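In praise of dull rules for robots that do the dishes

I spent most of February reading rules. Specifically, I read the kitchen rules that small robot teams write for themselves, the ones taped inside a cabinet door or kept in a shared file called "sink stuff." I loved them. They are some of the best technical writing going, and I think the rest of us should be stealing from them.

Take the one Kanchan Thakur sent me from Zekon. It runs to 12 lines. Line one says which hand may touch water and how far up the arm the water may come. Line two says where cables may hang when a faucet is open. Further down there's a wonderful one: "If a person would put it down to think, the arm puts it down." I read that out loud to my whole family!

Compare the draft guidance that Vakent passed around last year. It has page after page on force limits and stopping distance (good, needed, keep it all) and a single sentence on liquids. Yet washing up is the first thing people ask for when you tell them you work with home robots. A cutting board is flat, slick and awkward to hold by one edge, and it goes under a running tap right beside motors and wiring. That deserves a page of its own.
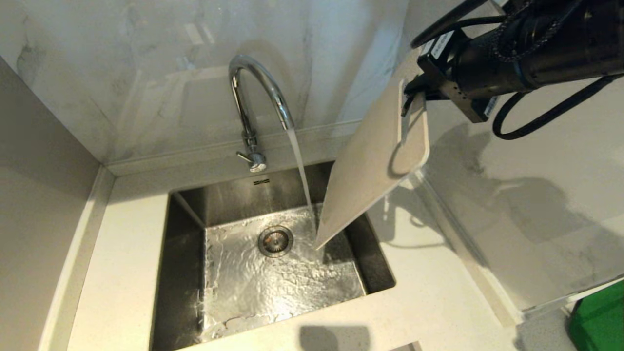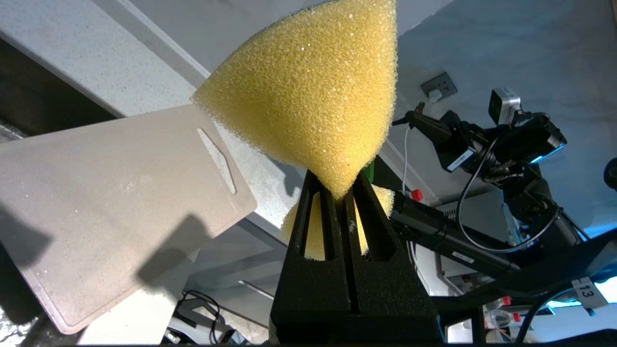

A board held just beside the running water, first picture; a board lying flat near the yellow foam cone, second picture.

So what would I put on that page? Start with cables. Every loop near a basin should have a fixed route, and somebody should check it before the water goes on, every time. Then labels. Small stickers on arm segments are fine at a desk, but I want the important ones large enough to read from where the operator stands. Zsolt Kozma thinks I'm fussy about this. He may be right, but he has also never had to find a part number with a flashlight in his teeth.

Next, food contact. If a gripper holds a board that will later hold bread, the jaws should be treated as a utensil and cleaned like one. Angelica Sison argues for keeping 2 sets of jaw pads, one for kitchen work and one for everything else, and I'm completely sold. The pads are cheap and the habit is easy to teach.

My last item is the log. Truretti asks its operators to write down every dropped object, even the harmless ones, and their file is now past 2,000 entries. It's a joy to browse. You see patterns in there that no test bench would have shown you, such as how often trouble starts while setting a thing down.

Write your own page this month. Keep it short, put it near the sink, and send me a copy, because I'd really like to read it.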